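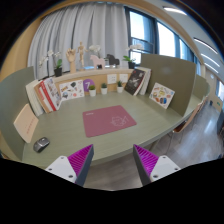 I've been having the most maddening (and, if I'm truthful, most enjoyable) fortnight chasing a fault in the hand-held gripper. We use it to record pick-and-place demonstrations for the arm over at Villham, and for months it behaved itself beautifully. Then the replays started going wrong. The arm would come down over the target, perfectly lined up, and close its fingers a little too late and a little too wide. My test object has been the little black-and-silver mouse near the front edge of the desk, with the dusty-pink mouse pad as the place to put it down, and you would not believe how many ways there are to fumble a computer mouse.

My first guess was the magenta grip pads. They're ridged, they pick up fluff, and a worn one lets things slide. So I swapped both and ran another 20 demonstrations. No change at all! Next I blamed the daylight, which can upset the tracking, and did a whole set with the blinds down in the back room at Clulholm. Same late close, same wide gap.

What finally gave it away was plotting the jaw opening against the frame number, which I should have done on day one. Our logger, Daly, writes the jaw width and the video to separate files and matches them up afterwards. On short recordings they agreed nicely. On anything past frame 1000 they began to slide apart, and by frame 1763 of one long session the width reading was 38 milliseconds behind the picture. That's a tiny delay if you're moving slowly, but I don't move slowly, and the arm was faithfully copying a hand that hadn't closed yet.

The cause was a dull one. In February I had updated Zaltard, the bit of software that reads the jaw sensor, and the new version stamps each reading when it leaves the queue. The old one stamped it on arrival. The longer the session, the longer the queue, the later the stamp. I'd read the release notes and sailed straight past that line.

There's a safety side to this too, and it bothered me more than the dropped mice. The arm uses jaw width to decide whether it's holding something before it lifts. With a stale reading it lifted early twice, and one of those times it dragged the object sideways towards the edge of the table at quite a speed. I was standing well back with the stop button in my hand – please do the same, even for something this light.

For now I've gone back to the old stamping and added a check that throws out any session where the two clocks disagree. The old recordings can mostly be rescued, I think, by shifting the width data along bit by bit. I've started on the shortest ones and the curves look lovely so far. The long ones are next, and I'll post the script once it stops crashing on empty files.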